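Print | E-mail

Does a title change hands on a count-out?

Myung-ja Hong

I went to the Drusholm wrestling night in August with my nephew. The challenger won the main event when the champion stayed outside the ring too long. They announced him as the winner, but the champion walked off with the belt. My nephew says he was robbed. Is there a rule on this?

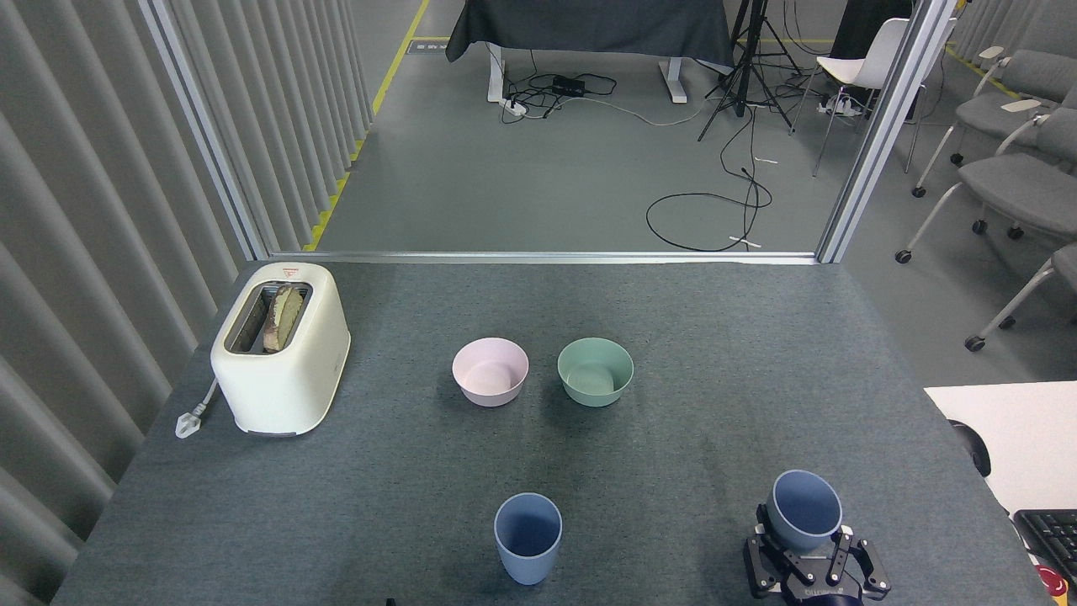

Replies

Jaanus Rätsep

Depends on the promotion. Robbed if you ask me.

Ravindran Iyer

Your nephew has a point about the win but not about the belt. At most promotions a title changes only by pinfall or submission. A count-out or a disqualification goes down as a win for the challenger, and the champion stays champion. The ring announcer should say so before the match if the rule has been waived. At Skamness last year they waived it for one match, and the belt did change on a count-out in front of 597 people.

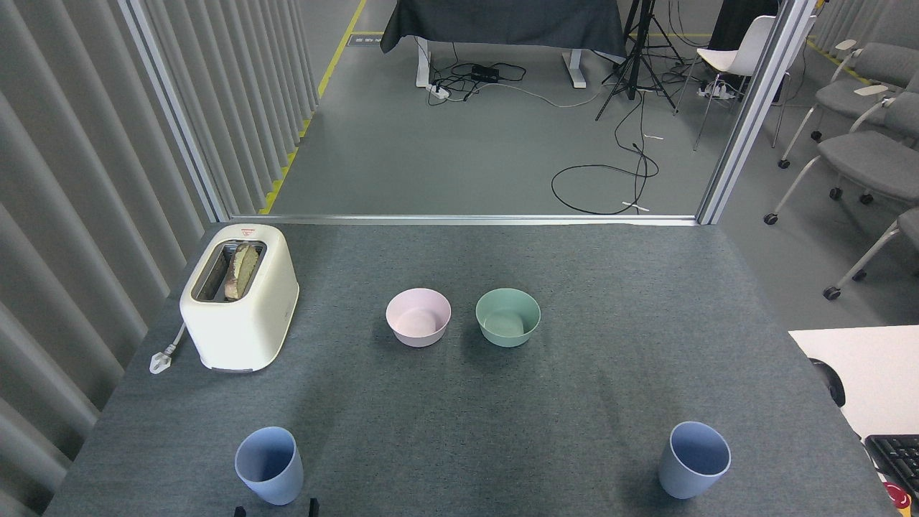
Count length also varies. Some referees count to 10 and others to 20, so ask at the door which one the house uses. I explain the title rule to my kids at breakfast using whatever is on the table. Two light blue cups standing apart, like the pair in the photo, do fine as the wrestlers, and the toaster is the ring post. One cup goes off the table and the other wins the match, but the belt stays where it was. They got it after 7 or 8 tries.

Eglė Kazlauskienė

Same rule at Drikside. If there was a rematch announced, that is the usual way they settle it.

Print | E-mail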